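13 Sep 2024

Still up, still thinking about doors. I told myself this diary would be for normal life, and yet tonight it's robots again, so whatever. Blame Kanchan. She rang after dinner wanting to know if "your machines" can clean a bathroom yet, and I laughed so hard I scared the cat. Clean it? We're still working on getting in!

The Stikness runs are all simulated at this point, a little made-up house with a red-floored bathroom behind dark brown doors and a bit of starry-night-style art on the wall outside (nicer than mine, frankly). 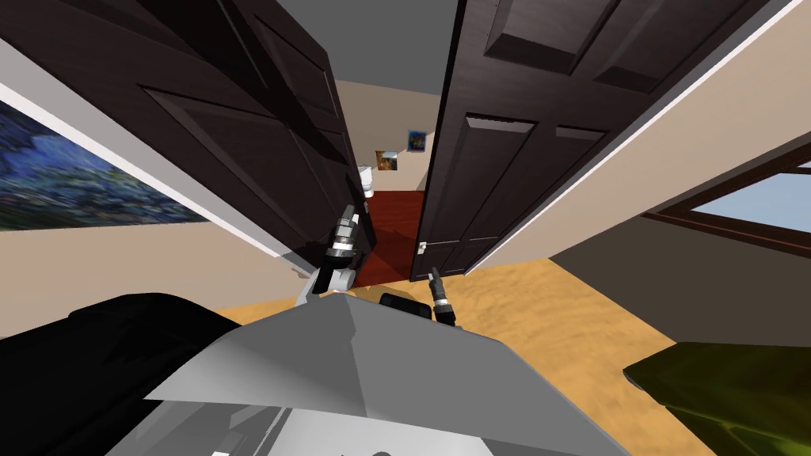
I've been keeping a loose tally since July, and in my head the answer to Kanchan's question changes every week. Doors are hard because you have to do everything at once — reach, grab, pull, and move your own big body out of the way. I do it with a laundry basket on my hip and my phone in my teeth. For a robot it's a whole project. We've queued up to 1,000 tries for the next batch and I'd be thrilled with a decent half.

Then there's the close-up stuff, fingers and dark wood paneling, which I stare at until my eyes cross.

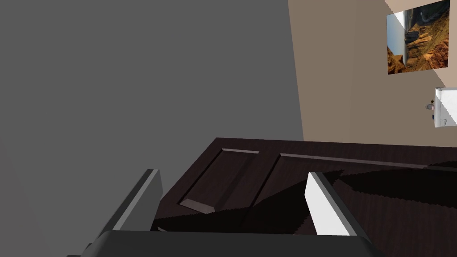
I keep wanting shadows to matter less than they do. A big black shadow over brown wood is nothing to me, I just know there's a panel under it, but I do wonder what all that darkness does to the software. I wrote 13 notes on it today and 2 of them make sense now that I read them back. Wrote the rest before coffee, clearly.

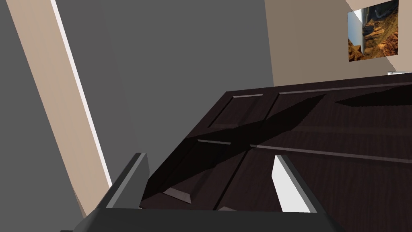
Arsen Hordiienko thinks I'm being too gloomy, and he wrote back at lunch that a machine doesn't have to do chores the way we do, it can take 70 minutes over one bathroom while everybody's at work and who would care? Fair point! I'd care about the electric bill, but fair point. I told him I'll believe it when one scrubs behind my toilet.

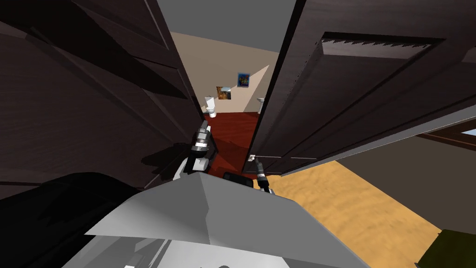
Tomorrow

Rerun the door batch with Arsen's slower settings. Call Kanchan back and tell her not yet, keep the mop. Buy cat food, the good kind.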